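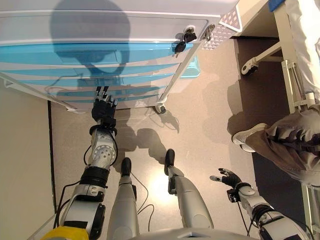

Getting the house back in order for fall

School has been going for a month and the summer things are still all over the place. I do the same jobs at the end of every September at Codstead, more or less in this order, and they take me two weekends if the weather holds.

Posted 2023-09-29 by Shirin Ghasemi

Coats and boots first

Get every coat out and try it on whoever is supposed to wear it. Do this before you wash anything. Last year I washed and reproofed a child's jacket that stopped two inches above his wrists. Anything too small goes in a bag by the front door, and the bag leaves the house within the week.

Waterproof jackets should be washed on a cool cycle without fabric softener. Run an empty rinse first to clear old detergent out of the drawer and the drum. If water still soaks into the cloth after washing, it needs reproofing. Check the care label before you put it in the dryer.

Rubber boots: fill each one with water, stand it on newspaper and leave it for an hour. Damp patches on the paper show where the split is. A bicycle inner tube patch will hold on the foot part for a season but not across the ankle, where it bends.

Mud on the floor

We live at the end of a dirt lane and I gave up on keeping mud out years ago. Two mats work better than one big one. Put a coarse mat outside and a cotton one inside, and wash the cotton one every week. Let mud on carpet dry completely, then vacuum, then dab what is left with cool water and a drop of dish soap. If you go at it wet you will push it down into the backing.

Dog towels need their own hook. Ours is by the back door, low enough for the kids to reach.

Lunch boxes and bottles

Bottles that smell: one tablespoon of baking soda, fill with warm water, leave overnight, rinse twice. Take the rubber seal out of the lid and soak it in the same mix. Black spots on the seal that don't come off mean you want a new seal.

Zippered lunch bags can be turned inside out and scrubbed with an old toothbrush. Dry them open, upside down over a wooden spoon in a jar.

I make a batch of oat bars on the first evening of the week and cut it into 11. That number makes no sense, but it's what my pan gives if I trim the burnt corner.

Apples

Trinidad Carrasco up the lane has the older trees and we usually get her extras. For storing, pick out only the ones with no bruises and with the stem still on. Wrap each one in half a sheet of newspaper and lay them in a single layer somewhere cool and dark. Keep them away from potatoes. Look them over every two weeks and use anything soft.

The bruised ones get peeled, cored and cooked down the same day. Six pounds makes about 2 quarts of sauce. I don't add sugar until it's cooked, and often not then. It freezes well in flat bags – lay them on a cookie sheet until they are solid, then stand them up like books.

Wood stove

Clean the glass with damp newspaper dipped in cold ash. Rub in circles, wipe, repeat. Check the door rope by closing the door on a strip of paper. If the paper pulls out easily, the rope has gone flat. Have the chimney swept before the first fire, and book early. I called in June this year and still only got the second choice of dates.

Test the smoke and carbon monoxide alarms while you have the stepladder out.

Summer things away

Paddling pool, tent, folding chairs. All of it has to be bone dry. I hang the tent over the banister for two days, then fold it a different way from last time so the creases don't wear through. Tent pegs go in a sock, and I write what's missing on a tag tied to the bag – right now it says "2 pegs, 1 guy line."

Sunscreen that has separated or is past its date goes in the trash.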